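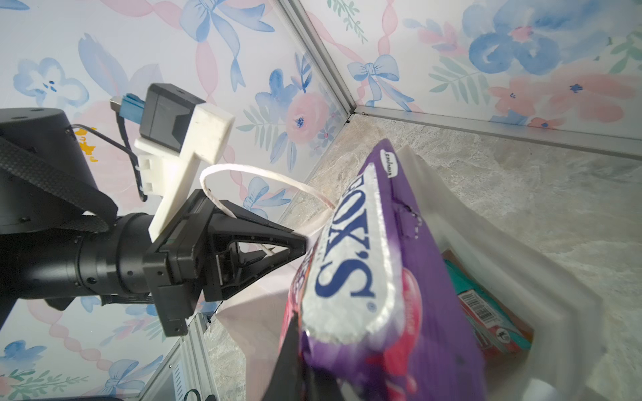
How to Pack a Paper Bag of Snacks So It Gets There

Most advice on bagging groceries is about speed. I don't trust it. Paper bags with twisted handles fail in two places, the bottom seam and the spot where the handle is glued on, and packing fast does nothing for either.

1. Open the bag all the way and press the base flat with your fist. A folded corner is a weak corner.

2. Boxes go in first, standing against one side. People tell you to lay them down. Try it and watch everything above them slide.

3. Candy bags go on top, sealed end up. Don't squeeze the air out - that air is padding, whatever the "space saver" crowd claims.

4. Stop when the top bag pokes a little above the rim. If you have to push it down, start a second bag.

5. Lift by both handles for a few seconds before you walk off. If one side sags, move the heaviest box.

Doubling the bags is supposed to fix everything. I tried it for a month in July and still lost 2 handles. For anything more than 10 pounds, carry it from underneath.

Osaze Dauda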